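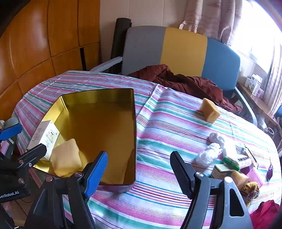
Notes on the November Collection

The second round of household recordings for the Plorine study closed on Saturday, and I have been asked by several readers to set out how the work was conducted. I write here in a personal capacity, although the procedures described are those agreed with Yevdokiia Kravchuk, who directs the study.

The purpose of the collection is to supply a learning system with examples of ordinary tidying, carried out by people in ordinary rooms. An operator holds a gripper in each hand and moves small items from one place to another. The camera on the gripper records the approach, the closing of the fingers and the release. One complete movement of one item is counted as an episode.

We recorded 1567 episodes in this round. Of these, 567 were soft items, a category that received too little attention in the first round. Sponges, cloths and plastic bags change shape when they are held, and no two grasps of the same bag look alike. A cardboard box is far more obliging. The first model trained on our material handled boxes acceptably and closed its fingers on the air above a folded cloth.

Operators were given the following instructions.

Begin each episode with the fingers open and clear of every item.
Approach at an even pace. Do not hover.
If an item slips, continue and recover it. Do not restart the recording.
Leave the other items where they lie until the next episode.

The third instruction caused some disagreement. Tymofii Antoniuk, who reviews the recordings, had at first preferred to discard any episode containing a slip. We kept them, with a separate label, and I believe that was the correct decision. A system which has seen only clean grasps has no example to follow when one goes wrong.

A further question concerned the rooms themselves. In the Calletti sessions last year we worked on a plain gray bench under fixed lamps, and the results did not carry over well to a home. For the present round we adopted the opposite practice. Striped tablecloths stay on the table, curtains are left as they hang, and daylight is permitted to come through the window even where it washes out part of the view. Shiny trays are also allowed. Their reflections trouble the depth estimate, and Tymofii has marked those episodes for a second check.

Labeling is carried out in Grurnurton by 2 reviewers working separately. Where they differ on the moment of contact, the recording goes to Yevdokiia — a slower arrangement than I would like, but the disagreements have been useful in correcting our written definitions. "Contact" now means the first visible movement of the item or the first visible dent in it, whichever comes earlier.

The next round will add drawers and lidded containers. The revised operator sheet is with the Levchenko office for approval, and recording resumes when it is returned.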